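Columns, and why I stopped sorting into piles

I have been working through the two drawers that came with the desk from Teltitz. They hold what drawers like that always hold: adapters, pencil stubs, keys, half a deck of cards. My old method was to tip everything out and make piles. Piles grow into one another, and anything flat ends up at the bottom and gets missed.

Ansel Mahmoud suggested columns. He sorts type that way and has no patience for heaps. The procedure I have settled on is as follows.

Clear the surface completely first. Take out no more than will fit with a hand's width between columns. Set items down one at a time, front to back, starting with the middle column. The middle takes anything undecided. Left is for keeping, right is for leaving the house. An item moves sideways once and then stays where it is.

The surface matters more than I expected. On my pine table at home, brass screws and light wood are close enough in tone that I lose the screws. A matte black top is far better. It gives no glare under a lamp, and pale things show up at once. Dark things are harder, and for those I lower the lamp until they throw a shadow. A slightly raised border also helps, as round items stop at it and don't end up on the floor. 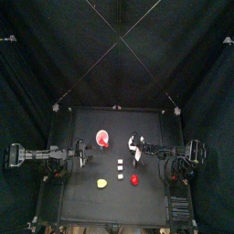

Depth is the other limit. I can reach the back row of a square top comfortably only from a standing position, so I work standing and take a break after 30 minutes. Past that I start putting things in the keep column to be finished with them. Kaan Toprak reads the same effect in his own notes from clearing the Çınar flat: everything he regretted keeping was decided late in the session.

Some practical points from April so far:

Batteries go in their own tin before anything else is touched. The recycling point in Grosau takes them in the morning only.

Cables get a label or they go right. I had 9 without a known device and kept none of them. I have missed one, a short charging lead, and replaced it the same day.

Keys stay in the middle column until they have been tried in every lock. Mỹ Trương still has a bag of mine from the last round, and I'm not expecting results soon.

Paper is excluded. It needs reading, and reading stops the work.

The second drawer is the deeper one and contains the Pukham box, which I have opened and closed again. It has its own dividers, all of them too narrow for what is stored there. I'll take it as a separate session, once the keys are back.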